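十一月，晴转阴，早上六点四十起床

昨晚的发酵箱记录没有看完，今天补上。凌晨两点到五点这一段温度曲线很平，五点以后往上走了一截，对应的是暖气开始供热的时间。箱体保温层没有想象中好，外界温度一变，里面跟着漂。以后隔夜发酵要么把箱子搬到北面的储物间，要么把设定值往下调一点，先试前一种，因为只改位置，别的变量不动。

酸面团养到现在，第11次换粉。前面几次的记录太粗，只写了“活跃”“一般”这种词，回头看没有用处。从今天起统一记四项：喂养前高度、峰值高度、到达峰值的时间、峰值时的酸味。高度用直筒玻璃罐外面贴的刻度条读，读弯液面最低处，不读边缘挂壁的部分。酸味没有仪器，只能分弱、中、强三档，同一个人在同一时段尝，早饭之前，不喝咖啡。

今天用的是Sudex的全麦粉，上一袋是Vanutard的高筋粉。两袋粉的吸水差得很多。按原来的配比加水，Vanutard那袋揉到后段还有一点发硬，Sudex这袋一开始就吸得很快，静置之后反而发黏，表面拉起来有细小的断口。判断是麸皮吸水慢，前期看着干，后期把水放出来一部分，也可能是麸皮切断了面筋。两种解释的处理方法不同：前者延长水合时间即可，后者要先把麸皮筛出来单独泡。下周做一次对照，一份不筛，一份筛后用等重的水泡一夜，其余条件一致。

上午的称量：面粉539克。本来要称540，最后一点粉是用小勺往里加的，秤的读数停在539不动，再加一次就跳到543，又舀出来一些，回到539，就按这个数算了。百分比全部以539为基准重新换算，没有凑整。秤是Skyrme的，量程2000克，最小分度一克，用来称盐和酵种误差偏大。盐一次只放十克左右的话，差一克就是一成，这一点以前没有认真对待。解决办法有两个，一是买一台小量程的秤，二是先配成盐水再按体积取。第二种不用花钱，但是要从总水量里扣，容易忘。先把扣水这一步写进配方表的第一行。

秤的零点也检查了一遍。空秤开机归零，放上不锈钢盆去皮，拿走盆再放回，重复6次，有两次回不到零，偏一克。秤脚有一只没有拧到底，台面又不平，拧紧之后再测，没有再出现。上个月有几次面团偏湿，不排除与此有关，但是没有当时的数据，不能下结论。

十点整开始水合，室温二十一度，水温二十六度，混合后面团中心二十三度。探针插进去要等读数稳定，不稳定的时候读会偏低。水合一小时，中间不动，盆口盖湿布。布的湿度每次都不一样，这也是一个没有控制的量，以后换成带盖的盒子。

水合期间整理电脑里的文件。下载目录里的东西按月份归档，重名的保留修改时间较晚的一个。配方表原来有三个版本，互相有出入，其中两个连水的单位都不一样，一个写克，一个写毫升。全部改成克，旧版本压缩存放，不再打开。照片也按文件夹过了一遍，模糊的删掉，剩下的没有改名。

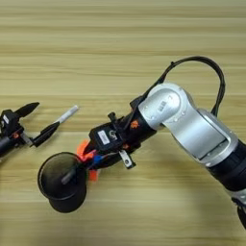
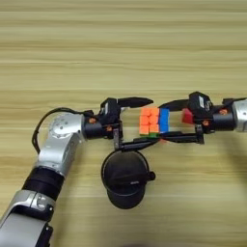

浅色木纹桌面，两张为同一处所摄

十一点加酵种和盐水。酵种取出来的时候已经过了峰值，罐壁上留着一圈高水位的痕迹，比液面高出一指宽。过峰之后再用，发酵力会弱，酸味会重，按理应该提前一个小时动手。这是排时间的问题：喂养时间定在前一天晚上，水合开始时间定在第二天上午，中间这段的长短取决于室温，而室温又取决于供暖。要想稳定，只能倒过来排，先定峰值时间，再推喂养时间和接种量。接种量减半，到峰时间会推迟，但推迟多少不是线性的，要实测。计划做三档，一比二比二，一比四比四，一比六比六，同一袋粉，同一瓶水，同一个箱子，罐子大小也要一样。

加盐水之后面团散开，手感像湿纸，揉了几分钟才重新合拢。之后每隔半小时折叠一次，一共四次。第一次折叠阻力很小，第二次开始有弹性，第三次表面能看到少量气泡，第四次折完放回去，边缘能立住，不往下摊。四次折叠之间面团中心温度从二十四度降到二十三度，说明室温在往外带热。没有加热，照实记录。

中午吃的是昨天剩下的米饭和一份青菜，没有另外开火。厨房的烤箱此时不用，避免影响室温。

下午一点多出门一趟，去Fotuva取前几天订的发酵篮和一卷烤盘纸。步行来回，路上风大。柜台那边货号写错了一位，找了一会儿才找到。发酵篮是藤编的长圆形，内长比标称短一点，回来用卷尺量过，篮底比口部窄，容积要按梯形截面估算。按估算，五百多克粉的面团放进去略满，二次发酵时可能高出篮口。这次先不用新篮，新篮要先刷一遍米粉，空放阴干，直接用容易粘。烤盘纸没有问题，宽度与烤盘一致，不需要裁。

回来三点差五分，面团体积增加了一半多一点。判断终点一直没有统一标准，有时看体积，有时看气泡，有时按时间。用盆看体积不准，盆是上宽下窄的，同样的高度增量对应的体积不同。今天另取了一小块面团放进直筒小杯里作为参照，杯外贴橡皮筋标记起始位置，与大面团放在同一处。小样的表面积与体积之比大，降温比大面团快，结果会偏保守，这一点要在读数时考虑进去。三点四十，小样到了预定位置，大面团的状态偏成熟，晃动盆时整体颤动。两者相差不大，方法可以继续用。

分割没有做，整块整形。台面撒粉偏多，收口处有干粉夹在里面，切开后可能会看到一条白线。预整形后松弛二十分钟，最终整形时张力尚可，底部收口没有完全粘住，用刮板推了两下。放入旧篮，盖上，进冰箱。冰箱冷藏室设定四度，实测中层五度，下层三度多，靠后壁的位置更低。放在下层靠外，位置记录在表里，下一次仍放这里。

傍晚把烤箱的温度也测了一遍。设定二百三十度，预热指示灯灭的时候，石板表面只有一百八十几度，又等了半小时才到二百二十。也就是说指示灯只反映空气温度，石板的热容大，滞后明显。以前灯一灭就入炉，底部颜色总是浅，原因基本清楚。以后预热时间固定为一小时，不看灯。测完关火，炉门开一条缝散热，散热期间厨房升了两度，如果面团还在室温下，这会是一个干扰。测烤箱和发酵不要安排在同一天。

蒸汽的问题暂时没有好的方案。炉底放铸铁盘倒热水，蒸汽来得快，散得也快，炉门密封条有一段已经变硬，漏得厉害。密封条的型号在炉门内侧的铭牌上，抄下来了，还没有找到卖的。另一个办法是用带盖的铸铁锅，面包自身的水分就够，但长圆形的面团放不进现在这口圆锅。先烤一次圆的作为对照也可以，只是篮子又要换。

晚饭后补录今天的数据，一共两页。有一处空缺：第三次折叠的时间忘了写，只能由前后两次推算，填了数并在旁边标了推算两个字。录完以后画了一张温度与时间的图，横轴从加酵种算起，纵轴只取二十到二十八度这一段，不然曲线太扁，看不出变化。图上能看出降温主要发生在每次揭布折叠之后，幅度小，但累加起来有一度。换成带盖的盒子应该能减少一部分。

酵种剩下的部分喂了一次，按一比四比四，晚上九点十分，室温二十度半，放在北面储物间。起始高度读数三十一毫米。明早六点四十起来先读一次高度，再出炉前的预热。

待办：一，密封条。二，盐水的浓度定为两成，配一瓶，贴标签写日期。三，新篮刷米粉。四，Sudex那袋粉称一下剩余，够不够做三档对照。五，秤的电池还是出厂带的那一节，换掉之后重新测零点。

十点半，关灯之前看了一眼冰箱，下层三度八。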